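Cup bench notebook, August 2025
Entry 6, Dratstead workshop

Finally got to the paper cups! I have been wanting to do this since February, when the Gerley sleeves came in and we spent all our bench time on lids. Plain white cups, no print, no sleeve, cold water only for now. Hot goes in the next entry if the kettle situation gets sorted.

What I want out of this round: how soft does the wall get after a long soak, and does the base go before the side seam does. Sándor Jakab says seam. I say base, because that little folded ring at the bottom wicks like crazy once the cut edge gets wet. We have a pastry riding on it.

Stock on the shelf: Flisden cups (the stiff ones), Sowa cups (lighter, nicer rim, they nest so tight you need a fingernail to get one loose). Batch code on the Sowa carton is 2032, writing it here so I stop walking over to look. Flisden carton has no code that I can find. Need to ask them.

Dry handling first. Squeezed by hand at three places: just under the rim, halfway down, and right at the base. Under the rim both kinds hold up beautifully, the rolled lip does so much work for such a small curl of paper. Halfway down is where they give, and the Sowa gives a lot more. You can get a dent there with two fingers that pops back with a click, but do it again in the same spot and you get a crease that stays. At the base there is hardly any give in either one. The disc inside is holding the whole circle open. I love this about cups — all the strength is at the two ends and the middle is just along for the ride. 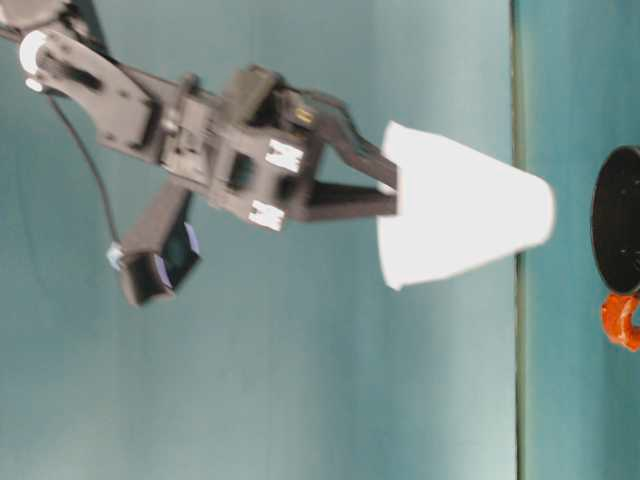
So for anything where the cup is pinched between two flat faces, the narrow end is the place to do it, and the wide end can stay clean for whoever is drinking from it. I'd like to put that in the handling sheet in large type. People pick up cups by the rim all day long and then wonder why the lip is squashed.

Wet side. Filled two of each to a finger below the rim and left them on blotter paper. Went and cut blotter squares for the next batch, came back, looked, wrote nothing down because there was nothing to write. Came back again after lunch. Flisden: blotter dry, wall still crisp. Sowa: blotter dry under one, faint ring under the other. The ring is from the BASE. I have circled it in pencil and put Sándor's initials next to it.

He points out, fairly, that one ring is one ring. Also that I may have slopped water down the outside when filling, and I can't swear I didn't. Redo with a funnel.

Side note on the blotter: the thick gray stuff is much better than the coffee filters we used for the lids. Damp spots show up dark right away and the edge of the spot stays sharp. Order more. Trim to just bigger than the base so they don't eat up the whole table.

Still to do
- funnel, then repeat the Sowa soak with fresh cups
- overnight soak, both kinds, tray underneath (remember the lid disaster)
- cut one cup of each open along the seam and measure the overlap
- squeeze test again after soaking, same three places
- find out if Flisden coats the inside only or both sides, the outside feels a little waxy to me but Sándor can't feel it

Emptied cups are upside down on the rack by the sink. Please leave them there, I want to see what the bases look like once they've dried. If the folded ring has puffed up at all I'll section it and get it under the loupe.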